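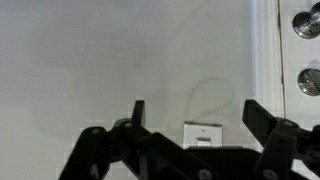
**Landlord wants $300 for "wall restoration" – pay it?**

**wetum_tenant:** Seven years in the Monley building, and the move-out bill says $300 to repaint one hallway. Nail holes: zero. Is seven-year-old paint worth anything?

**pzofia:** Spiritually, maybe. Ask for an itemized bill and the date it was last painted.

**gruntled877:** Just pay. I fought mine until September and won back enough for a sandwich.

**pzofia:** Terrible advice. Paint wears out, and that's what rent is for. Check your state's rules on normal wear.

**gruntled877:** It was a good sandwich.

**wetum_tenant:** Asked for the itemized bill. Got one line: "wall, $300." Sending a letter tomorrow – certified, so they know I own a pen.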